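How a Voice Actor Makes a Cartoon Character Speak

When you watch a cartoon, you hear the characters talk, laugh, sneeze and shout. A drawing cannot do any of these things by itself. Each voice belongs to a performer called a voice actor, who speaks the words in a recording studio. This page explains how the work is done. It has been prepared by the Humevley Museum of Screen and Sound for visitors in the junior galleries.

What is a voice actor?

A voice actor is an actor who is heard and not seen. Many voice actors also work on the stage or on television. Some began as singers or radio presenters, and a few started when they were still at school.

Rhun Ifans is the voice of Mansour, the grumpy lighthouse keeper in the animated series Flondar. He was 28 years old when he won the part, although Mansour is supposed to be very old indeed. This is quite usual. Voice actors often play people much older or younger than themselves, and they may play animals or talking furniture as well.

Getting the part

Before a series is made, the producers hold auditions. An audition is a test in which an actor reads a few lines aloud. For Flondar, the producers listened to 39 actors reading the same short speech. They did not look at photographs. They closed their eyes and listened for the voice that suited the drawing of Mansour. 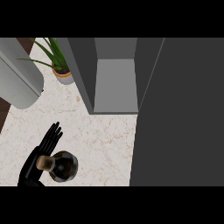 Voices are usually recorded before the cartoon is finished. The actor may be given a script and some simple pictures, and must imagine everything else. Suppose the story contains a magic potion. The artists will decide how it looks, and they might choose a small dark glass bottle with a cork in it, like the one on the marble countertop here. The actor has no bottle to hold, but must sound like somebody who is about to drink from one. A nervous swallow or a short gasp will help the listener to believe it.

In the studio

A recording studio is a very quiet room. The walls are covered with soft material so that sound does not bounce back. Actors are asked to wear clothes that do not rustle and to leave jewellery outside, as a microphone can pick up even a small jingle.

The actor stands in front of the microphone and wears headphones. The director sits in another room and speaks to the actor through the headphones. Each attempt at a line is called a take. One line in the first episode of Flondar needed 10 takes, and it was only the word "Soup?"

In the first series, Rhun Ifans recorded 2,349 lines. To look after his voice he drank plain water at room temperature and rested between scenes. Shouting scenes were left until the end of the session.

Matching the mouth

Once the voices are ready, the animators listen to them many times. They draw the mouth in a different shape for each sound. Say "oo" in front of a mirror, and then say "ee". Your lips make two quite different shapes, and the animators must show both.

Words to know

Audition: a test for actors who would like a part.
Take: one attempt at recording a line.
Script: the written words that actors say.
Animator: an artist who makes drawings or models appear to move.

Visitors may try recording a line of their own in the Cornerel Room on the first floor. Children under eight should be accompanied by an adult.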